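The Vudum

By the time the parcel came I had already decided I was going to hate it.

I should say that I am not a person who hates things, as a rule. I liked the Holub. The Holub had metal fingers and a click you could hear from the stairs, and it had picked up everything we'd given it since spring apart from grapes, and I never blamed it for grapes. But Tracey Wainwright had been to a trade fair in September and come back with a bag of pens and an opinion, and the opinion was that we should be trying soft-bodied yellow fingers from a firm called Vudum. Tracey is my boss. She is also, for reasons I'll get to, my sister-in-law, so I get her opinions at work and then again with the gravy.

"Give it a proper go," she said. "Same arm, same camera, same objects. Write down what happens."

"And if it's rubbish?"

"Then write down that it's rubbish. But neatly."

We were doing the tests at my house that month, as Rumach had given up the lease on the workshop before finding another one. This is the sort of thing Rumach did. It was a company of four people and it behaved like a company of one person having a bad morning. So the arm lived in my back room, bolted to a plate, next to the long curtains my mother chose, and I ran it after tea with the radio on. I'd put a cloth on the table with roses and ferns all over it. Tracey said a busy background was good for testing the camera. I said it was good for hiding the scorch mark.

The fingers went on in ten minutes. I'll give them that, the Holub took an hour and a borrowed spanner. I plugged in the controller, which was the old Amosov, a grey brick with a fan like a hairdryer, and I sent it to the home position and opened and closed the new fingers a few times. They didn't click. They made a sort of kissing noise. I wasn't ready for that at all.

Now, the rule was forty tries per object. You put the thing down, the arm goes in, the fingers shut, the arm goes up, and if the thing is still there after a slow count of five you put a tick. Forty ticks is perfect. The Holub had got forty on the wooden block, forty on the tin and nineteen on the sponge, and I had these numbers in a red notebook and I was, I admit, a bit proud of them, as if I'd raised them.

Vudum got forty on the block. Fine. Everybody gets the block. It got thirty-eight on the tin and I wrote that down in slightly larger writing than I needed to.

Then the sponge. Forty.

I did the sponge again, just in case (you're allowed, if you note it) and it got forty again. It picked that sponge up like someone lifting a sleeping kitten out of a slipper. I turned the radio down.

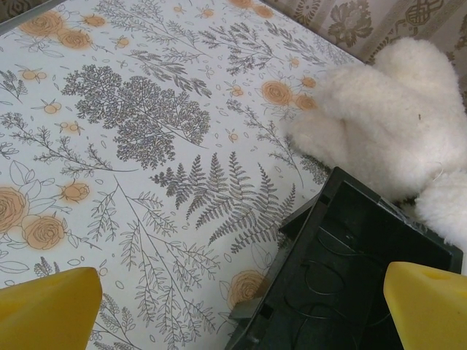
I rang Tracey, which I don't normally do after nine.

"It's done the sponge," I said.

"Done what to it?"

"Picked it up. Forty. Twice."

There was a long breath at the other end, and I could hear my brother asking who it was, and her telling him it was only me.

"Do the fluffy one," she said.

I'd been putting off the fluffy one. The fluffy one was where the Holub had really suffered. It would pinch a bit of wool and up would come the wool and down would stay everything else, and we'd got as far as seven ticks and stopped to spare its feelings. Mine, then. Also I'd promised myself that if anything ever beat seven I would tell Tracey about the job.

I had been offered a job, you see. A proper one, three hours up the road, with a building. I'd had the letter for eleven days and it was in the red notebook, at the back, folded small. I hadn't told anybody, and the longer I went without telling them the heavier the notebook seemed to get, though that's silly, it was one sheet of paper.

The reason it was hard is that Tracey got me into all this. When my brother first brought her home I was working nights at a bakery and mending radios for nothing, and she looked at the radios on the landing and said, "Who did these?" in front of everyone. I was on Rumach's payroll by Christmas. So you can't just say, thanks for that, I'm off.

Anyway. The fluffy one.

First try, it went in a little too far to the left and I thought, here we go. The fingers shut. They kissed. The arm went up and the whole lot went up with it. I counted to five, and then I went on to twelve because I'd forgotten to stop.

I won't take you through all of them. It dropped it on the ninth and again on the twentieth, when I'd nudged the table with my hip, and I wrote "hip" next to that one so as to be fair. Somewhere past thirty I noticed I was talking to it. Go on, I was saying. Go on, you ugly yellow thing. At the end I added up the ticks with my finger and made it thirty-six, and I added them again from the bottom and it was still thirty-six.

It was gone midnight by then. I made toast. I got the letter out and read it standing up, and it said the same as it had the other times, and they wanted to know by the end of the month.

Tracey came round at eight the next morning in her big coat, without ringing first. She went straight through to the back room and picked up the notebook, and I let her. She turned the pages in order, the block and the tin and the sponge. She smiled at "hip". Then she kept turning, past where the numbers stopped.

I put the kettle on. It's a slow kettle. When I came back she had the letter open on the roses and was smoothing it flat with the side of her hand.

"Have they got an arm?" she said.

"They've got six."

"Six," she said. She thought about it. "What have they got on the ends of them?"

"Holubs, I think."

"Well, you'd better take this with you, then," said Tracey, and she went off to look for a screwdriver.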